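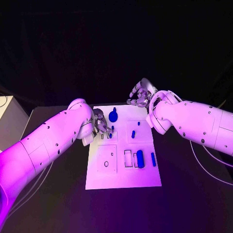 Two-arm assembly board work with blue parts, under Plikcombe control.

Plikcombe Two-Arm Control and Planning Software

Overview

Plikcombe is a software package for programming, planning and supervising assembly work by two robot arms fitted with multi-fingered hands. It covers the full path from a part model to a finished run: part registration, grasp selection, motion planning for both arms in a shared workspace, hand control, and recording. It is available to all registered users at the Clundside site and, by arrangement, to partner groups at Carkstead.

The package is intended for groups working on peg, slot and gear placement, on handover between arms, and on general questions of coordination where both hands must work over the same small area. Users with a single arm may run Plikcombe in reduced mode, but the planner offers little in that case that standard tools do not, and such users are advised to speak with the support desk before applying.

The current release is version 2. Projects saved under the earlier version can be opened, but grasp files must be converted first. The converter is found under Project, Import.

Planning

The planner treats the two arms as one system. A user describes the job as an ordered list of steps, each naming a part, a target and, where it matters, a hand. If no hand is named, the planner assigns one based on reach and on what the other arm is doing at that point in the list. Steps that have no bearing on each other may be run at the same time. Steps that share a region of the board are run in turn, and the waiting arm is held at a raised position until the region is released.

Regions are drawn by the user in the board editor. They may be as large or as small as the work calls for, and they may overlap. New users tend to draw them too large, which results in one arm waiting for most of the run. The support desk keeps a set of region files for the standard boards, and these make a sound starting point.

Collision checking covers arm against arm, arm against table, hand against part, and hand against board. Cables are not modeled. Users must check cable clearance by eye at reduced speed before the first full run of any new plan, and again after any change to the resting positions of the arms.

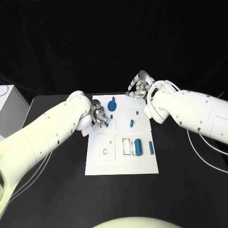
Beaulieu Laboratory for Assembly Software | Shared Equipment and Services

Perception

Plikcombe accepts color images, with or without depth, from any camera that has been registered in the system. Part positions are estimated from the part models supplied with the project and are refreshed before each grasp. The operator view shows each estimate as an outline over the live picture, together with a confidence value. Estimates that fall under the threshold set by the user will pause the run and request a decision from the operator.

Small upright pegs are the most demanding class of part. A hand approaching from above will hide a peg from a head-level camera well before contact, and from that point the system relies on the last good estimate and on finger position readings. Users working with short pegs should therefore set the refresh point high in the approach. The default setting suits larger pieces, such as thick cylinders and gears with a central shaft, and should not be used unchanged for small ones.

Holes and slots are handled by a separate routine that looks for closed dark outlines on a light surface. It works well on white boards with clean edges. Where a slot is partly hidden by a standing part, the routine will report the visible portion and mark the result as incomplete. The planner will not insert into an incomplete slot unless the user has entered its position by hand in the board editor.

Hand Control

The skill library holds 27 hand skills, among them pinch, palm-down grasp, release, regrasp, turn and press. Each skill exposes a short list of settings: finger spread, closing speed, contact limit and lift height. Skills may be combined, and a combined skill may be saved under a new name for use by the whole project group.

Contact limits deserve particular care. A limit set too high will drive a peg against the rim of its hole and may mark both. A limit set too low will end the insertion early and report success where the part is standing only partway in. The insertion report, saved with every run, gives the final height of the fingers against the expected height, and users should read this value before relying on the success flag.

Skills written elsewhere can be added as plug-ins. All plug-ins must pass the simulation check before they are loaded on equipment. Submissions are reviewed in the order received.

Recording and Replay

Every run is recorded by default. The record holds joint positions for both arms and both hands, camera images, planner decisions, operator inputs and any pause with its cause. Recordings may be replayed in the viewer at any speed, and a run may be restarted from a chosen step once the board has been set to match the recorded state. A comparison tool places two runs side by side on a common timeline.

Storage is limited to 670 GB for each project. Recordings beyond this limit are not deleted automatically, but new runs will be refused until space is made available. Groups that need long-term storage should arrange this with their own department.
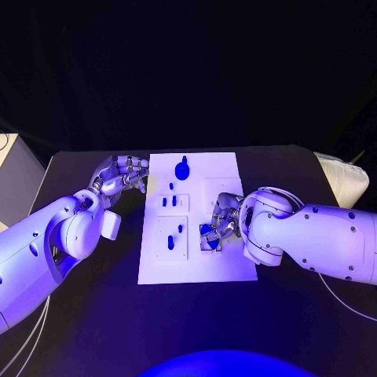 Recordings can be exported either whole or by step. Export by step is the better choice for groups training their own models, as each step is saved with the part name, the hand used, the skill settings and the outcome entered by the operator. Outcomes are not filled in by the software. A step left without an outcome is exported as "not rated" and will be skipped by the training tools unless the user chooses otherwise.

Access and Training

Access is granted to project groups and not to individuals. The group lead completes the application form, names the users and states the arms, hands and boards to be used. Each named user must complete the operator course, which consists of 2 sessions: one in simulation, and one at the table under supervision. Courses are offered monthly except in July and August.

Users who have completed the course on the earlier version are required to attend the second session only.

Two-arm runs must be attended at all times. The operator must remain within reach of the stop control and may not leave a paused run unattended, as the arms remain powered while paused. Runs outside staffed hours require written approval from the laboratory.

Equipment time is booked separately from the software. A Plikcombe account does not by itself give any right to table time.

System Requirements

The planner and viewer run on the laboratory workstations, where no installation is needed. Groups wishing to plan on their own computers may install the desktop edition, which includes the board editor, the simulator and the viewer. Direct control of arms is disabled in the desktop edition. Plans made there are uploaded to the project folder and must be checked again on the workstation before use.

Part models may be supplied in any common mesh format. Models should be closed, at true scale, and placed with the insertion axis pointing up. Models that do not meet these conditions account for most of the requests received by the support desk.

Known Limitations

The planner does not yet support moving boards or tables.

Handover between hands is limited to rigid parts.

Parts that lean in their holes may be reported as upright when seen from one camera only. A second registered camera is recommended.

The conversion tool does not carry over user comments from older grasp files.

Support

Questions on plans, part models and plug-ins should be sent to the support desk through the request form. Please attach the project name, the run number and the insertion report if there is one. Faults with arms, hands or cables are to be reported to equipment staff at once, by telephone, and the table must be left as it was at the time of the fault.

Partner groups at Carkstead should contact their local coordinator first, who can open a request on their behalf.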